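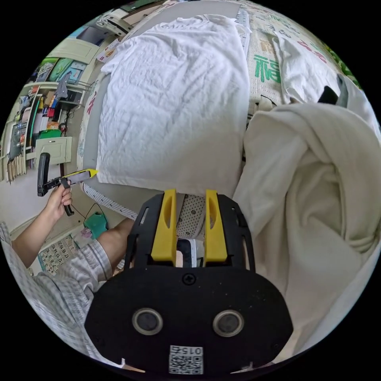 How often should a quilted mattress pad be washed? Every 3 months, according to a care sheet Rornier published in September and has now extended to cover cotton sheets and folded clothes.

The revised sheet sets a load limit of one pad per wash - sheets go in separately. It also asks that the bed be cleared before any folding begins.
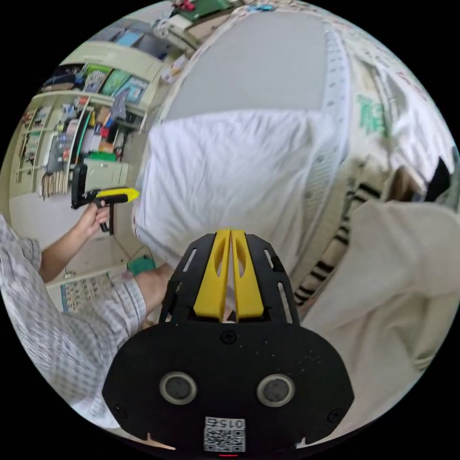 Pads from the Bundwood line carry a sewn label with the wash limit. Unlabeled pads are to be treated as cotton and dried flat. The sheet was tested in 162 households before release.
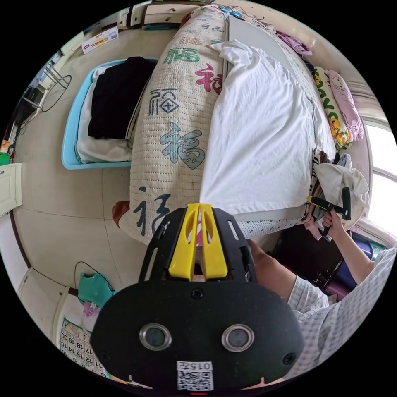

*Catent Home Desk*

Folded clothes can go into a plastic basket set on the floor beside the bed, with dark and white items in separate stacks. A crumpled sheet should be shaken out and refolded from the corners, which takes 2 people for larger sizes. Printed copies are available at Nouri stores.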